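# Speaker notes: three gears, one ring, and the cloth underneath

Urmila Rana, Saturday morning session, 24/12/2022

Welcome everybody in, let the coats and the coffee settle, and thank them for coming out on Christmas Eve of all days (I really did expect to be talking to the heater). Say that this is a talk about laying small metal parts out on a table so you can look at them properly. No formulas today. Put the first slides up and let people look before I start in. 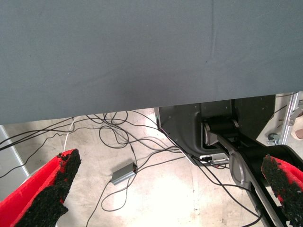
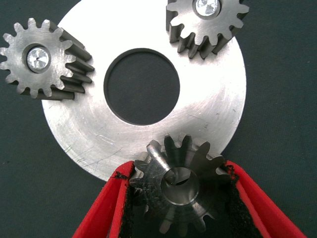
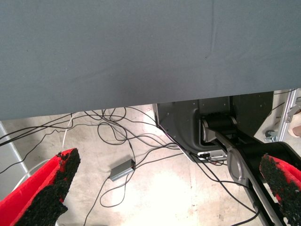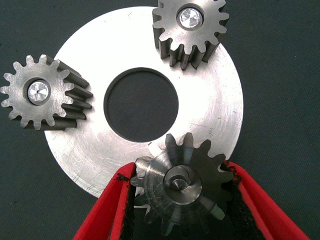 ## The ring

Start with slides two and four, because the big silver ring is what everyone's eye goes to anyway. Point out the fine scratches and scuffs toward the lower left, and then the faint circular marks from machining. Those are two different stories! The circular marks follow the shape of the part, and the scratches wander wherever they please. Ask the room which ones they'd worry about, and give them a good long minute, longer than feels comfortable.

Mention how bright the metal gets where the light hits it. On slide two the top nearly goes white, and you could hide a nice deep gouge in glare like that. When I was learning at Gundico my bench lead used to walk all the way around a table before she said a word about any part on it, and I still do the same, though it makes me look as if I've lost my keys.

## The gears

Straight-cut teeth, three gears, each with a hole through the middle. Talk about looking along the flanks as well as at the face. The top and left gears are tipped over enough that you get both, and the long sides look a good deal darker than the faces do. Take the left-hand gear on slide four as the one to discuss: patchy light gray on the face, darker toward the rim. Is that a stain, or just the finish? I don't know, and I'd like to say so out loud, so the newer people feel free to say it too.

Then the shiny bit in the bore. Somebody will ask about it. Let them guess first.

(If Skastadach people are in the room, they'll want to talk tooth counts. Promise them the coffee break.)

## The cloth

My favorite part, so watch the clock. Dark cloth under bright metal gives you a clean outline, and you can see straight through the center of the ring to the weave. I started with white paper, years ago, and squinted my way through a whole September before I changed over. Any plain dark fabric will do, and it needn't be fancy. The remnant bin is a fine place to shop.

## Down at floor level

Back to slide three for the cables. Black ones looping every which way over the concrete, one white one coming down among them, and a little silver-gray box with leads plugged in. Ask who has a floor like this at home. I certainly do, and I'll put my own hand up first.

Two habits worth passing on: label both ends of a cable, and check the floor before you kneel down to hunt for a dropped part. Small gray things on speckled concrete are miserable to find.

## Questions

Leave 5 minutes. Handouts are on the chair by the door, and the sign-up sheet for the next session goes around now, so please pass it to the back row this time.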